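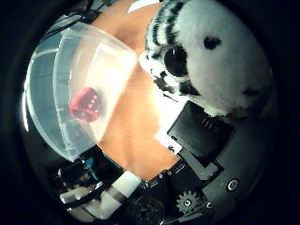
Fair Dice, Unfair Dice: a report on our project at Priston

Our question was a simple one. Does it matter what you throw a die out of? Everyone in our group plays board games, and everyone has an opinion. One of us swears by a cup, one throws by hand, and the third thinks cups are for people who want their sixes to land on the carpet.

We wanted something a primary class could copy, so we kept to things you can find at home. The see-through plastic tub was the best choice we made. You can see the red die inside it before you tip it out, and with white pips on red it is easy to read from the other side of the table. The stripy black and white soft toy started as a backstop (dice travel a surprisingly long way on a wooden tabletop!) and stayed for the whole project.

Method

We used 2 ways of throwing: from the tub and from the hand. Each of the 3 of us did 640 throws each way, which makes 3,840 altogether. One person threw, one called the number and one wrote it down, and we swapped whenever somebody's arm got tired. A die that fell on the floor was thrown again. So was one that came to rest leaning on the toy — we argued over this at first, then wrote it into the rules.

We had 93 rethrows. Most came from throwing by hand, and we should have noted which were floor and which were toy, but we only thought of that in February when the throwing was finished.

Results

All six numbers came up close to one sixth of the time, whichever way we threw. The tub gave slightly more fours and the hand slightly more ones, but the gaps were small enough to be luck. We were thrilled with how flat the bar chart looked. After the first hundred throws it was all over the place, and watching it settle down was the best part of the whole thing.

What we would change

A tray with a felt bottom would cut down the noise. We would also like to try a second die of a different size, and to draw the chart as we go along so that a class can watch it change.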